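FLISTODOW OPENS A SHARED FOLDING AND SORTING ROOM IN ULTUMTON

Ultumton, Wednesday, May 30, 2018 - Flistodow, the household textile service, announces today the opening of its second workroom, at the Gbeho building in Ultumton. The new room is made for one kind of work only: the folding, sorting and packing of cloths, towels, napkins and table linen. It is open to small guest houses, cafes and private households of the town which have the laundry done elsewhere, or do it at home, and do not have a good place to finish it.

The company started with one room behind its office, where linen was folded on whatever table was free. In the first year this was enough. Later the orders became bigger, and the tables were the problem more than the people. A tablecloth needs a surface that is longer than the cloth itself when it is folded one time. If the surface is too short, the cloth hangs down on the side, it pulls, and the fold moves. Then the person has to begin again.

For this reason the largest part of the budget for the Gbeho room went to the tables. They are smooth, pale gray, and they are placed one against the other, so that two persons can work side by side or one person can use both tops for a long piece. The color was discussed for a long time in the company. A white top is nice to look at, but white napkins are difficult to see on it, and a corner that is turned under is easily missed. On a dark top every piece of lint is visible, and people spend their time wiping. Pale gray was tried in the old room during one winter and it was kept.

There are no drawers under the tables. Flistodow had them in the first room and found that they were filled with labels, string, pens and lost socks, and that somebody always needed to open one when another person was standing in front of it. In the new room the small things are on a shelf next to the door.

HOW THE ROOM IS USED

A visitor books a table for 80 minutes. This is the time that most guest houses need for the linen of one changeover day, according to the bookings in the first room. It is possible to book two periods, one after the other, if the second one is free.

The linen should arrive clean and fully dry. The room has no washing machines and no dryers, and the company does not plan to add them. Cloths that are still damp cannot be packed on the shelves, and visitors are kindly asked to take them home and bring them back on another day.

The work usually begins with sorting. Flistodow recommends sorting by size first and by color after, and not the opposite. When the sizes are together, the stacks stand straight, and a green cloth between two blue ones can be moved in a moment. When the colors are together but the sizes are mixed, the stack leans and the small pieces disappear inside it.

After sorting, each kind of cloth is folded in the same way from the first piece to the last. A card on the wall shows four folds: the half fold, the third fold, the square fold for napkins, and the long fold for runners. The card is only a help. Guest houses that have their own fold, with the hem inside or the logo on top, should of course keep it.

For the packing, visitors can use the paper bands and the flat boxes of Flistodow, or bring their own. The boxes are sold at cost. They come in two sizes, and the bigger one takes a stack of kitchen towels without bending the corners.

WHAT THE COMPANY LEARNED FROM THE FIRST ROOM

Since the beginning, Flistodow has registered 421 visits to the first room. After each visit there was a short paper form with three questions, and 209 forms were filled in. The most frequent wish was for more surface. The second was for better light, and the third was for a place to put the coat and the bag which is not the table.

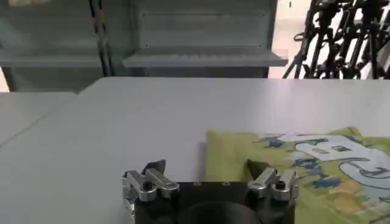 The third wish was simple to answer. In the Gbeho room there is a row of hooks near the entrance and a low bench under them, and the company asks everybody to use them. A bag that was standing on the ground outside should not come on a surface where napkins are folded a minute later. The tabletops are wiped before each booking with a plain damp cloth and dried with a second one. Perfumed products are not used, as some guest houses have guests who do not tolerate them.

Light was the more difficult question. The lamps of the first room were directly over the heads, so each person worked in her own shadow. In the new room the lamps are on the side, and the blinds can be closed in the afternoon.

PRICES AND BOOKING

Private households from Ultumton can use the room without payment on one morning each week. For businesses there is a card with ten periods, which is valid in both rooms and does not expire. There are 91 places in the card program for this year. Holders of an old card do not need to exchange it.

Bookings are taken at the Flistodow office, by telephone or at the desk. The Gbeho building has a ramp at the back entrance, and carts can be borrowed there for the way from the car to the room. Please bring the cart back to the same door.

In November the company will begin a series of short evening courses under the name Prostow. The first course is for people who are new in guest house work and treats the folding of fitted sheets, bath towels and large tablecloths. The second is about storage at home: how to put linen in a narrow closet, what should be at the front, and how often a stack should be turned so that the same three towels are not used all year. The courses are held at the same tables, with small groups, and each participant should bring two or three pieces from her own closet.

ABOUT FLISTODOW

Flistodow is a household textile service based in Ultumton. It repairs, marks and stores linen for guest houses, cafes and families, and it runs two shared rooms for folding and sorting. Dates for the Prostow courses will be posted at the entrance of both rooms and sent to all card holders by mail.

Press contact: Flistodow office, Ultumton. Journalists who would like to visit the Gbeho room are asked to call one day before, so that a table can be kept free.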